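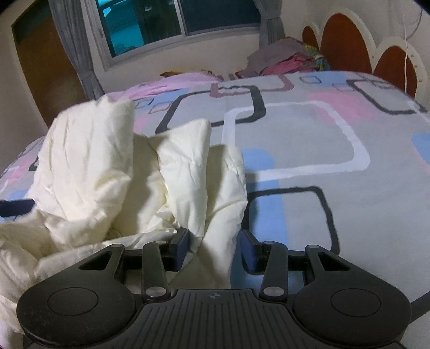
The cream quilt on our bed, first attempt at folding

Storing thick quilts without a big closet - how do you do it?

quilt_pusher
Hello all. I am new in this part of the forum, and English is my third language, so please be patient with me. The weather is warm now and I want to put away the winter quilt. It is cream, quite smooth on the outside and very full inside. When I fold it in half it opens again by itself. When I sit on it, it is flat, and when I stand up it is tall again.

We have two rooms and one closet, and the closet is already full with coats. Under the bed I have a space, but low. My questions are these. Do you fold or do you roll? And do you put it in a bag, and which bag? My neighbor Raymonde Turcotte says a plastic bag is the end of every quilt. My sister says the opposite. I would like to hear from people who do this every year.

MarthaInTheAttic
Welcome! Roll, always roll. Lay it flat on the bed, fold it in three the long way, then start from the end that touches the wall and kneel on it while you roll. Tie it with two old stockings or strips of cotton. A smooth cover slides, so go slowly and pull the edges back in line every few turns.

dunesider
I disagree with rolling. A roll is a round thing and the space under a bed is a flat thing. Fold in three the long way, then in three again, press the air out with your arms and slide it in a zippered bag. Mine is from Prenel, the tall one, and I lay it on its side. It has survived 9 winters of this.

MarthaInTheAttic
And does your quilt have lines in it when you take it out? Mine doesn't.

dunesider
It has lines for one evening. Then a person sleeps under it and the lines go away.

quilt_pusher
Thank you both. I tried the roll this morning and it was better than my folding, but the ends come out like a snail. About the bag, what do you say for ordinary plastic? I have one at home already, white and thin, the kind that makes a lot of noise.

linen.and.lavender
Please don't leave it in thin plastic for the whole summer. I lost a good wool blanket like this in our old apartment, which was damp on the north side. It came out with gray spots and a smell I could not wash away. Cotton bag or an old pillowcase. If you have a duvet cover you don't use, that is the best storage bag there is and it costs nothing.

Sturnano_fan
I think this depends on the house. We live in a dry place, and I keep all the guest bedding in plastic under the beds. I have no spots. But I make sure everything is fully dry before, I hang it for 2 days even when it feels dry to the hand. The bag I leave open a little at the top.

linen.and.lavender
"Open a little" is then not really a plastic bag any more, it is a dust cover. With that I can agree.

quilt_pusher
Our bedroom is dry in summer, but in November the window is wet every morning. By then the quilt is back on the bed, so maybe it is not a problem? I continued with the rest of the bedding in the meantime.

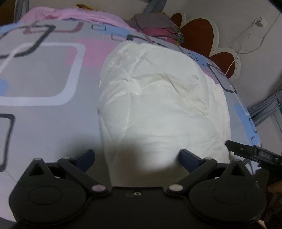

The plastic bag, with the folded cloths behind it and the pink blanket still to do

The stack is the easy part, these cloths stay how I put them. The pink blanket I will keep out, because the nights can still be cool and it is nice for reading. I still have no decision about the bag.

MarthaInTheAttic
I like the flower on the wall behind the bed! Very cheerful. Keep the blanket out, yes. I always put everything away too early and then go digging at eleven at night.

dunesider
One thing about the stack: don't put it on top of the quilt in storage. Weight for months is worse than any fold. Small cloths go in a drawer or beside it.

T_Ouellet
I am Thérèse Ouellet, I did alterations and bedding repair in a shop for many years, so I give my opinion also. First check what is inside the quilt. Down and feather need air, so cotton bag and no strong pressing. Polyester is less sensitive, but if you squeeze it hard for months it can stay thin in places. Please don't use the vacuum bags for down, even if the package promises you everything.

For the snail ends: fold both short ends in by the width of one hand before you start to roll. And put a piece of paper in the bag with the size of the quilt and which bed it belongs to. In a house with children you will thank yourself.

Sturnano_fan
I used vacuum bags with polyester for several years and saw no difference. The bag lost its air after some weeks anyway, so it was perhaps not a fair test.

T_Ouellet
No, I would say it was not :)

quilt_pusher
The label says polyester. So I will do like this: fold the ends in, roll, tie with cotton strips, and put it in an old duvet cover. The plastic I will use only for carrying things to the laundry. Raymonde will be very satisfied with herself. Thérèse, one more question please - must I wash it before the summer, or is airing enough? It was always in a cover.

T_Ouellet
If it was always in a cover and there is no stain, one dry day on the line is enough. Wash it every second year. Turn it once at noon, and bring it in before the evening.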